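Budget for hand-held grippers: how many sets of pads and fingers to plan for?

Posted by Flodholm, July 19, 2024

We are putting together a budget for hand-held grippers for table-top work at a small training workshop. The plan is 24 units over two years. I have a price for the grippers but no idea what to allow for spare pads and fingers. The supplier (Grurken) sells pads in packs of 100 and says to "order as needed", which doesn't help me fill in a form. Is one spare set per gripper enough? Also, should we buy the fingers with pads already fitted or glue them ourselves?

kemo_workshop

One spare set is too few. We allow 150 a year per gripper for wear parts and have not gone over it yet. Pads go first, then screws get lost, then fingers. Buy the fingers ready fitted for the first order so you know what a good one looks like, then glue your own. Check the screw holes match before you order from a second supplier. We didn't, and had 60 fingers we couldn't mount.

Grurken's packs are fine but delivery is slow in July.

tablesaw9

depends how much you use them

Qaisi

I'd put pads on a separate line from the grippers, or they get cut when someone trims the total. Look at the top edge of the pads when you inspect. Ours go wavy along there and the layers start to show well before the flat part looks bad. Both fingers, opened wide over a bare table:
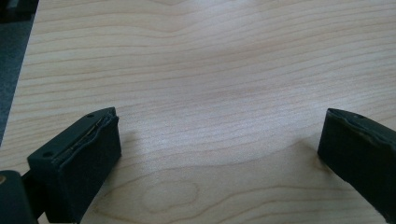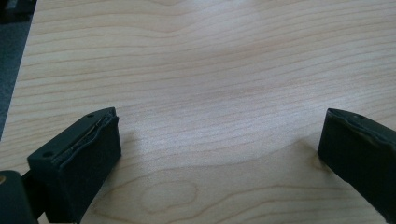

We write down the date a pad goes on and change left and right together. If you have no records yet, plan three sets per gripper for the first year and adjust after that. Don't buy all 24 units at once either. Take six, run them for a few months, then order the rest with real numbers. Ask for the pack price to be held in writing while you do it.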